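Manta líquida Kendix para lajes e rufos: avaliação depois de um inverno

Imprimir | Enviar por e-mail

22/8/23

Comprei a Kendix para resolver uma infiltração na laje da garagem, junto ao rufo que encosta na parede do vizinho. A manta asfáltica antiga estava ressecada e com bolhas, e o orçamento para arrancar tudo e refazer passava do que eu queria gastar neste ano. A Kendix é uma membrana acrílica de aplicação a frio, vendida em balde, com uma tela de poliéster à parte para os cantos.

Paguei 1375 reais pelo conjunto, com tela e primer incluídos. A laje tem 54 metros quadrados e o material deu, mas sobrou muito pouco. Quem tiver superfície mais porosa deve comprar um balde extra.

A preparação foi a parte mais demorada. Raspei as partes soltas, lavei com máquina de pressão e esperei 2 dias de sol antes do primer. O fabricante pede inclinação mínima para os ralos, e a minha laje tinha uma poça num dos cantos, que precisei corrigir com argamassa.

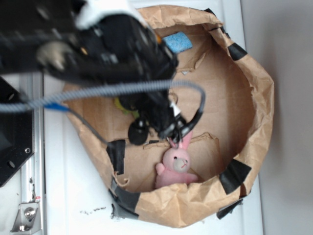

A aplicação em si é simples. O produto vem na consistência de tinta grossa e espalha bem com rolo de lã. Dei três demãos cruzadas, com intervalo de seis horas entre elas. No encontro com o rufo, a tela enrugou um pouco e tive de cortar e refazer um trecho. O manual explica mal essa etapa: o desenho mostra a tela subindo pela parede, mas não diz quanto.

Antes eu tinha usado a Bakalis num telhado de fibrocimento. Ela seca mais rápido, mas ficou quebradiça nas emendas. A Kendix continua flexível e até agora não vi trincas. A cor branca sujou bastante perto da calha.

O atendimento da loja Talton foi correto. O Lambros Konstantinidis respondeu por telefone à dúvida da tela: 20 centímetros acima do piso acabado.

Pontos fracos: a tampa do balde, que não veda depois de aberta, e o preço do primer vendido separado. Para laje sem trânsito, compraria de novo. Para terraço com uso diário, procuraria outro sistema.

Nota: 8 de 10

Imprimir | Enviar por e-mail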